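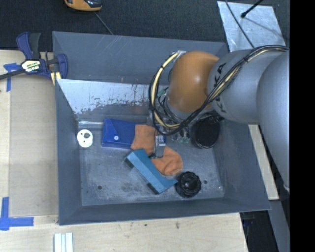

A blue pouch and an orange cloth share the bottom of a gray bin.

Narkcombe swap shelf gets a bigger home

The lost-and-swap shelf at the Lewis Street hall in Narkcombe has outgrown its corner, and what a run it has had! Neighbors dropped off 455 small items between March and July, and 373 of them have already gone home with someone new. Pouches, scarves, pencil cases, cleaning cloths, odd little bags with snaps and zippers — if it's soft and still useful, it has probably passed through.

Nerys Watkins started the shelf with a single shoebox by the coat rack. "I thought we'd get a few gloves," she said. "Then people started bringing in the good stuff, and I couldn't wait to open up every morning."

Starting in September, everything moves across the hallway to the old Gavier Room, which has more than twice the space and (finally!) a decent window. Fabric items will be sorted into open bins by size, so visitors can dig around without unfolding half the stock. There will be 48 hooks along one wall for totes and backpacks, plus a low table for children's things.

The Jerkska sewing circle will be in the room on opening morning to fix loose snaps and torn seams while people browse. They mended 65 pieces at the spring swap and say they have plenty of thread left.

Drop-offs are open from 9 a.m. to noon at the side door. Please wash cloth items first and check the pockets — a set of house keys is still waiting at the front desk.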